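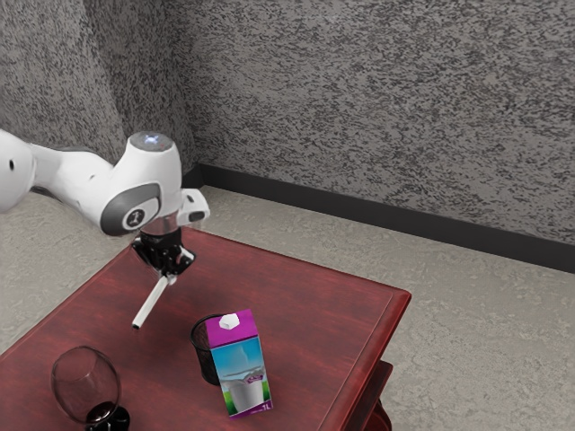

Section 3. Setting the Wood Moisture Meter for Solid Tabletops

3.1 Before you begin

The Verkon pin meter leaves the factory set to softwood. Readings taken on dense hardwood at this setting will be too high. Set the species group and the temperature correction before the first reading.

You will need:
the meter and its pin cap
the species card supplied in the case
a room thermometer
a Cellow 9-volt battery

CAUTION: The pins are sharp. Keep the cap on whenever the meter is not in use.

3.2 Setting the species group

1. Hold down MODE until the display flashes.
2. Find the wood on the species card and note its group.
3. Press the up or down key until the group number is shown.
4. Press MODE once to store the setting.

Note: If the wood is not on the card, use group 3. Mark the reading as uncorrected in your log.
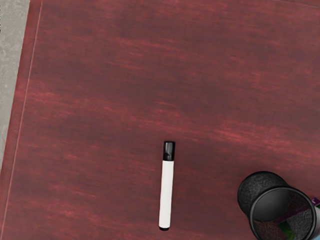
Text: Flamov Technical Publications
Applies to firmware released in September and later

3.3 Temperature correction

The meter assumes a wood temperature of 69 °F. Leave the work in the room overnight before measuring. A board brought in from a cold truck reads low until it warms through.

1. Read the room thermometer.
2. Press TEMP. The stored value appears.
3. Change the value to match the thermometer. The highest value accepted is 82 °F.
4. Press TEMP again to exit.

3.4 Taking a reading

1. Remove the cap and press both pins into the underside of the board, in line across the grain.
2. Wait for the number to stop changing.
3. Write down the reading and the position.
4. Repeat near each end of the board and once near the middle.

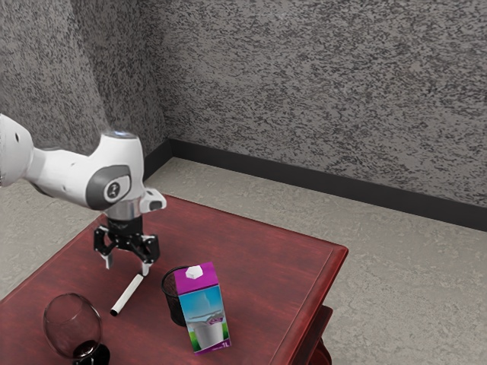

Do not measure within a hand's width of the end grain. Ends gain and lose moisture faster than the rest of the board and give misleading values. Film finishes also affect the result — push the pins through the finish into bare wood, or measure before finishing.

CAUTION: Do not hammer the meter. For dense stock, use the Ekwueme slide probe and follow the sheet packed with it.

3.5 Care and storage

Wipe the pins with a dry cloth after each session. Replace them when the tips are bent or rounded. The meter stores 4,000 readings and then overwrites the oldest — export the log before it fills. Remove the battery if the meter will be stored over the winter.

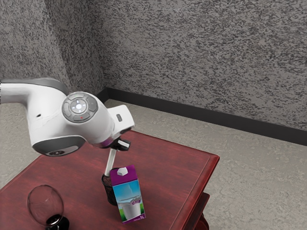
Fig. 3-1. Dark red wooden table with robotic arm.

For error codes, see Section 5.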